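The Little Hotels of Udstead Are Full, and I Had to Beg for a Bed

I should have called ahead. I've been coming to Udstead every fall since my twenties, and I've always just rolled into town and picked a place with a porch. This time I tried the Gostitz first (no), then the Ernov across the street (also no, but they gave me a cookie), and finally the Chidiac, where the night clerk looked at the screen for so long I started planning how to sleep in my car.

She found me a room on the top floor, next to the ice machine. I took it before she finished the sentence!

All 3 of the old downtown hotels have been selling out on weeknights, in October, in a town where October used to mean half-price rooms and a free upgrade if you smiled. The leaves are part of it. So is the train, which now stops here twice in the evening and lets people come up after work without fighting the highway. And then there's the new concert hall down by the river, with 1007 seats and hardly a bed within walking distance that isn't in one of those same buildings.

I wanted to know how the people running these places feel about it, so I spent my first morning in the Chidiac lobby, drinking too much coffee and bothering anybody who stood still.

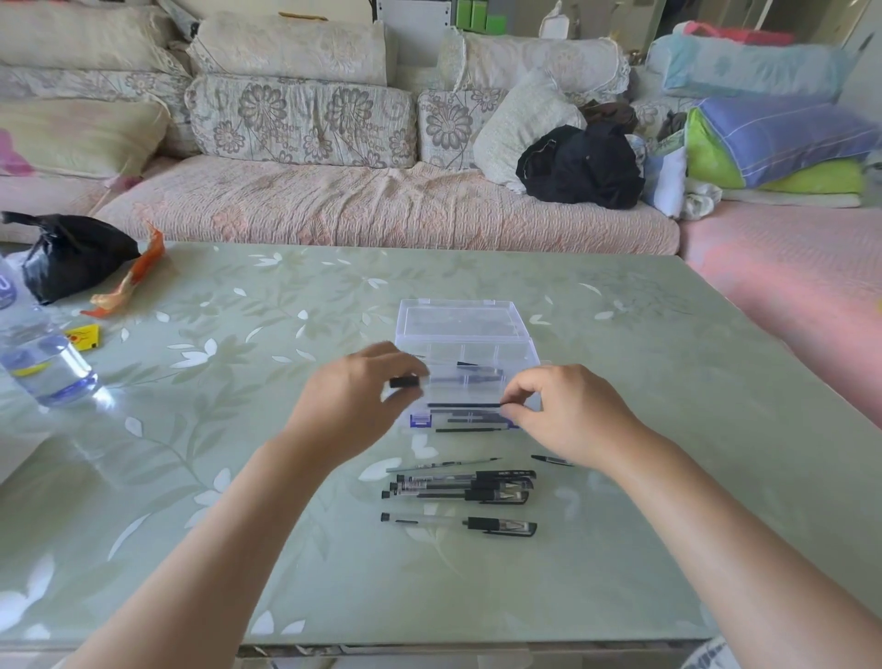

Tin-yau Tsao told me the rooms were never the hard part, it was breakfast. You can sell every bed in the building by noon, he said, and the dining room still has the same chairs it had when the place was half empty, and everybody wants eggs at eight.

He has a point. I went down at eight and stood in line behind a whole string quartet, cellos and all (well, one cello, but it took up the space of several people). At the Gostitz they've gone to two seatings, with a little card you fill out the night before. The Ernov gave up on hot food and sends you to the bakery with a voucher, and I have to say I loved that. The cinnamon rolls are enormous and you get to walk past the river on the way back.

Prices are up, naturally. My room by the ice machine cost more than the corner suite did when I last came, and that suite had a tub. I grumbled about it over dinner to the couple at the next table, who come for the music and book their next stay at checkout.
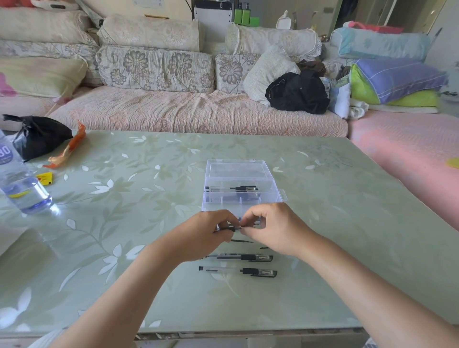 We'd pay it again, the wife said, but she missed being able to decide on a whim, and she wondered what happens to the regulars who can't plan that far out.

I wondered too, being one of them. The Chidiac holds back 3 rooms until four in the afternoon for people who call that day, and the clerk says they're usually gone by five past. I wrote the number on the back of my breakfast voucher. Then I went to the desk and booked for next October, top floor, other end of the hall.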